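Informe de avance al financiador
Campaña de información sobre presión arterial, Stukmont
8 nov 2025

La campaña entró en su segunda fase con el material ya revisado. Se imprimieron 3,000 folletos y se repartieron en farmacias, en el mercado y en el centro de salud Yurchenko. El anuncio de radio se emite en la emisora local Wenusus desde el mes pasado. Dura 40 segundos y pide a los adultos que se tomen la presión una vez al año, aunque se sientan bien.

El primer guion mencionaba el infarto en la frase inicial. Dos médicos del centro lo consideraron alarmista y se cambió antes de grabar. 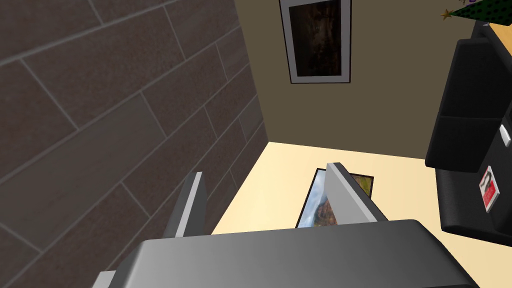

Dzifa Ayaaba opina que el cambio se quedó corto: el texto sigue sin decir qué cifra es alta ni a dónde acudir, y varios pacientes le han preguntado justo eso. Pide una versión nueva con el horario de consulta.

La versión nueva está en redacción. Se encarga Yaroslav Marchuk, con revisión clínica de Liudmyla Hrynyshyn. El horario de consulta irá al final del anuncio y en el reverso del folleto.

En las jornadas de medición se atendió a 96 personas, y a 18 de ellas se les dio cita para repetir la toma.

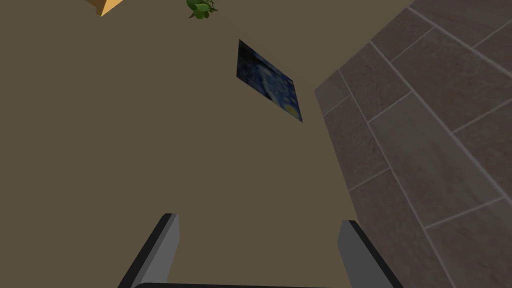

Las citas se gestionan por teléfono y quedan apuntadas en la hoja de Trarkeck. Falta cerrar el presupuesto de la reimpresión, que se enviará aparte. El próximo informe se entregará en febrero.

Melaniia Melnychuk
Coordinación de la campaña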